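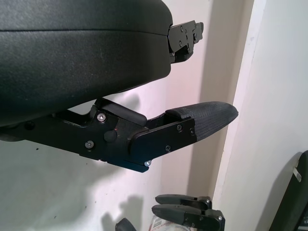

I've had the Kullgate table in white for 2 months now and I think I'm finally ready to say something useful about it. I paid $306, plus 60 for delivery, and a good chunk of that is the top - big, plain, bright white, no pattern to hide anything behind.

First, the good stuff! It's steady. I can lean on it with both elbows and a glass of water doesn't so much as shiver. I looked at the Borkow too, but the legs on that one wobbled in the store and I couldn't get past it.

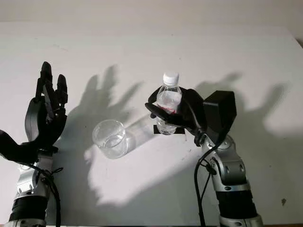
Water is the thing I was most worried about, and so far so good. Drips from a bottle wipe right up with a dry cloth, and a glass left out all night in April didn't leave a ring. Coffee is another story (get to it fast, trust me).

My one real gripe is how white it is when the sun comes in low. Every crumb gets its own shadow, and I end up wiping it twice a day. I'd still buy it again, maybe in the gray. Four stars out of five.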